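Vornlow Tableware – Packing Hall Staff Forum
Minutes of the meeting held Nov 20, 2020

1. Minutes of the May meeting were approved without change.

2. Cup stacking. Management confirmed that the Erora cell will take over stacking on line 4, with a target of 4000 cups per shift. The simulation work covers one arm placing a cup onto another at a bare table. 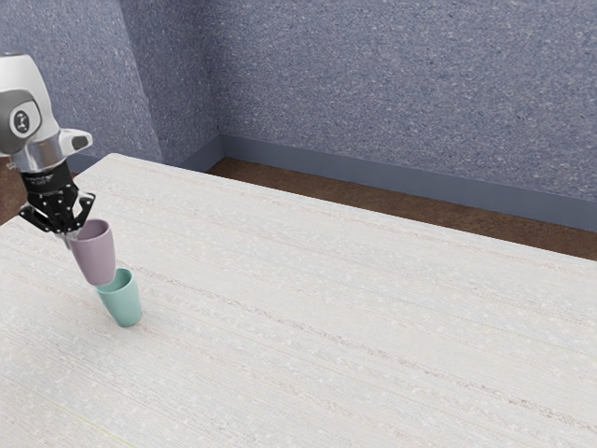

Staff representatives asked what becomes of the five stacking posts. Management replied that all five will be kept – two in inspection, three in cell operation – at the present pay grade. Representatives asked for this in writing. Agreed.

3. Training. Aasen will provide four days of instruction, in paid hours. Night shift asked for a separate session; management to reply.

4. Break rotation on line 4 was deferred.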